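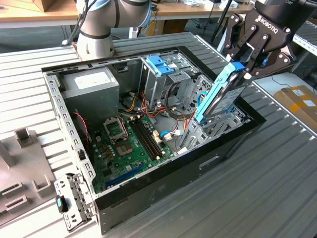
Last updated: November 20, 2020

Kallside Teardown Kit: read me first

Hello, and thank you for picking up the kit! Kallside is a package of arm programs, fixture drawings and recorded runs for taking old desktop computers apart with a robot arm and a two-finger gripper. It came out of our own bench at Dilari, where Ornella Barbieri and I had more retired office towers than we knew what to do with, and it has grown a good deal since then (more than either of us planned, I have to say).

What you get

The download holds 858 recorded runs from 49 towers, along with the gripper settings for each one. Most runs cover hard drives in plastic caddies, like the light-blue one in the Robotiq fingers at the top of this page. The rest cover memory, cables and front brackets. Cables are still the weak spot — expect to step in by hand now and then.

Before you start

Lay the tower on its side with the panel off and the inside facing up. Unplug it first, please, and give the power supply time to rest. You will want a flat metal table and a fixture tray; drawings for ours are in the folder called trays. Keep the arm at the slow setting until you have done a few drives.

Known problems

Drives that sit tight in the bay can tip as they come up. Marisa Bortolotti rewrote the lift in August and it is much better, but narrow bays still give us trouble. Atlow controllers need the older driver.

Price and support

A single-bench license is $700, and schools pay $200. Updates are included with both. Write to Afshin Vahidi with the log file attached, and do tell him which tower you were working on.

Gaetano Rinaldi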